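How does a thread hold cloth together?

Look closely at the side seam of a T-shirt. Two pieces of cloth meet there, and a line of thread keeps them joined. The join is called a seam. The thread makes the seam by passing through the cloth again and again, and each pass is called a stitch.

This page explains what cloth is made of, how stitches work and why some seams last longer than others. Words in the list at the end are explained there.

What cloth is made of

Most cloth starts as fibres. A fibre is a very thin strand, often thinner than a hair. Cotton fibres grow around the seeds of the cotton plant. Wool fibres grow on sheep. Polyester fibres are made in factories from oil.

One fibre on its own is weak. When many fibres are twisted together, they press against each other and grip. This twisted strand is called yarn. The grip comes from friction, the force that makes it hard for two surfaces to slide past each other. More twist gives more friction, up to a point. If yarn is twisted too much, it kinks and becomes brittle.

Yarn is turned into cloth in two main ways.

Weaving uses two sets of yarn that cross at right angles. The lengthways yarns are called the warp. The crossways yarns are called the weft. The weft goes over one warp yarn and under the next. Bed sheets and jeans are woven.

Knitting uses loops. Each row of loops is pulled through the row before it. Loops can open and close, so knitted cloth stretches. Socks and jumpers are knitted.

What a needle does

A needle does not cut cloth. If it did, every stitch would leave a small tear. A sharp point pushes between the yarns and moves them aside. When the needle has gone, the yarns close up around the thread.

Knitted cloth needs a different needle. A sharp point can split a loop, and a split loop may run down the cloth as a ladder. For this reason the needle for knitted cloth has a slightly rounded tip, which slides past the loops.
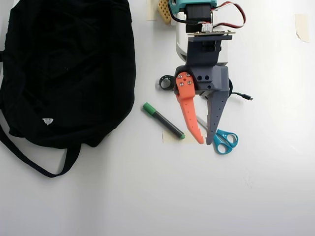 Elvira Tamayo
Textiles writer, Prullham Young Makers pages

Two kinds of stitch

Hand sewing normally uses one thread. In running stitch, the thread goes down through the cloth, along a little, and up again. It is quick, but if the thread breaks the seam can pull open.

A household sewing machine normally uses two threads. One comes from a reel on top of the machine and passes through the needle. The other is wound on a small spool called a bobbin, which sits under the cloth. The stitch is made in this order.

1. The needle carries the top thread down through the cloth.
2. The needle rises slightly, and the top thread forms a small loop beneath the cloth.
3. A turning hook catches the loop and takes it around the bobbin.
4. The needle rises, and the top thread is pulled tight with the bobbin thread locked inside it.

This is called lockstitch. The two threads should cross in the middle of the cloth, where they are hidden. If the top thread is too tight, the bobbin thread shows on the upper side. The tightness of a thread is called its tension.

Why seams fail

A seam can fail in three places. The thread may snap, the cloth may tear beside the stitches, or the yarns at the edge may slide out. The last of these is called fraying. It happens in woven cloth that has been cut close to the seam.

Stitch length matters too. Very long stitches leave gaps. Very short stitches make so many holes that the cloth becomes weak along the line — rather like the line of holes between two stamps.

Try it

You need two squares of old cotton sheet, a needle, thread and an adult to help.

Sew the squares together with running stitch, using long stitches. Pull gently on both sides and look at the gaps. Now unpick the seam and sew it again with short stitches. Pull once more, as hard as before. Write down what changed.

Words to know

Bobbin — a small spool that holds the lower thread
Fibre — a very thin strand
Tension — how tightly a thread is pulled
Warp — the lengthways yarns in woven cloth
Weft — the crossways yarns in woven cloth
Yarn — fibres twisted together

Checked by Édgar Ospina. Last updated 13 December 2018.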